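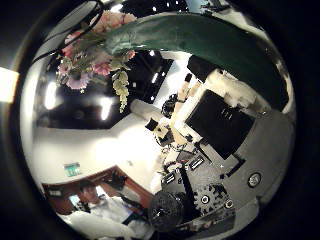
Dzifa Eshun

So I finally gave up on real flowers. My sister will laugh, but after killing a peace lily AND a fern in one winter I ordered a fake bunch, pink gerberas mostly, and I love them!

What I really wanted to talk about is the hallway, though. We're at 56 days of painting (yes, I keep a tally on the fridge) and I've spent more than $198 on primer alone. The old gloss just would not take it. Senyo says sand it again. I say hang a coat rack over the bad bit and go eat lunch. Guess who won?

We use cookies to improve your visit. Accept | Settings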